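# How far behind are you all? (coursework moaning thread)
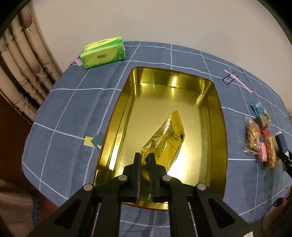 ## Page 1

**kistia_reads**
Right, who else has barely started? I've got a 400 word proposal done for a piece that's meant to be much longer, and the train back from Tranent is on Tuesday at 1535, so that's the whole afternoon gone. I keep telling myself I'll write on the train. I have never once written on a train! I look at fields and eat crisps.

**terkby_lad**
I do my best work on trains (no wifi, no kettle, no flatmates). Download your reading the night before and just get on with it.

**kistia_reads**
> no wifi

Half my sources are online though, that's my whole problem :(

**Rizzi28**
Don't try to write the thing, just do the bibliography. It's boring but it doesn't need your brain. I did 28 references on a coach in September and felt smug for days.

**terkby_lad**
Bibliography first is mad, sorry. You end up with loads of books you never use. Write 200 words of rubbish, then another 200, and sort the references at the end like a normal person.

**Rizzi28**
And then you're up till 3am looking for a page number. No thanks!! My tutor takes marks off for every missing one.

**terkby_lad**
Mine doesn't even look at them. Must depend on your department.

**kistia_reads**
Mine definitely looks. Ok, I might do the rubbish paragraphs on the train and put the page numbers in brackets as I go, then tidy up when I'm in. Also I've got a novel from my mum that I really want to start and I am NOT packing it.

**Rizzi28**
You're packing it.

**kistia_reads**
It's in the side pocket of my bag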